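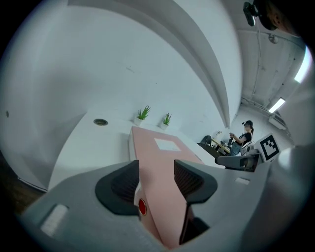

Pre-session checks for hand-held grippers, revision 4

The previous version of these rules ran to eleven pages and was read by the two people who wrote it. I have cut it to what we enforce. It covers hand-held grippers used for recording demonstrations, and the space they are used in. Fixed arms have their own procedure, which Reda Fahmy maintains, and the two should be kept separate.

Scope first. A session is any continuous period in which one operator uses one gripper at one station. If the operator changes, it is a new session. If the gripper is put down for lunch, it is a new session. Desmond Zamora argued for a looser definition on the grounds that checks take 6 minutes. They do, and I still prefer the strict one.

Finger pads

Inspect both inner surfaces under direct light. The ribs should be intact along the full contact area. A rib that has been flattened or torn means the pad is replaced, and pads are replaced in pairs. A new pad facing a worn one gives uneven contact, and the resulting grasps look acceptable on video until someone tries to train on them. Wipe with a lint-free cloth. No solvent. We lost one set to an alcohol cleaner that left the surface tacky for days.

Close the fingers fully and look for a gap. Open them fully and confirm the travel reading returns to the same value as the last logged session. Repeat 4 times. If any reading differs from the others by more than the tolerance on the unit's card, the gripper goes back to the bench.

Buttons and labels

Each button is pressed once with recording disarmed, and the operator confirms the event in the log. A button that needs a second press is a fault. Write it up as one.

Every unit carries its identifier on the housing. The identifier in the session file must be typed from the housing, never copied from the previous file. Copying is how 350 episodes at our Crenshaw site ended up assigned to a gripper that was in a drawer. Noemi Esposito found the mismatch by comparing calibration offsets, and the correction took longer than the recording had.

Camera

The lens is checked for smears before the pads, and again after them, as handling the pads tends to put fingerprints on it. With a wide-angle lens a small smear can sit near the edge for a whole afternoon without being noticed. Take one still at the start and one at the end. Compare them at full size.

Wide-angle views also take in a good deal of the room. Treat everything within sight of the lens as part of the recording. Anyone working nearby is told before the session starts and may ask for it to be moved. Screens showing anything private are turned off or turned away. Faces are masked before data leaves the building, including for internal demos.

Work surface

One surface per task, cleared except for the objects on the task sheet. Task changes are made with recording stopped. Fiducial markers are not touched, straightened or cleaned by operators. If a marker looks wrong, stop and report it, then recalibrate before anything else is recorded.

Breaks

Maximum 90 minutes of gripper time before a break, regardless of how the operator feels. Raghda Khoury's wrist log from October is the basis for this number, and I will revise it if someone brings a better log.

Open items: storage of spare pads (Skena wants them bagged individually, Nulport does not), and whether the end-of-session still can be automated. Comments to me before the next revision is frozen.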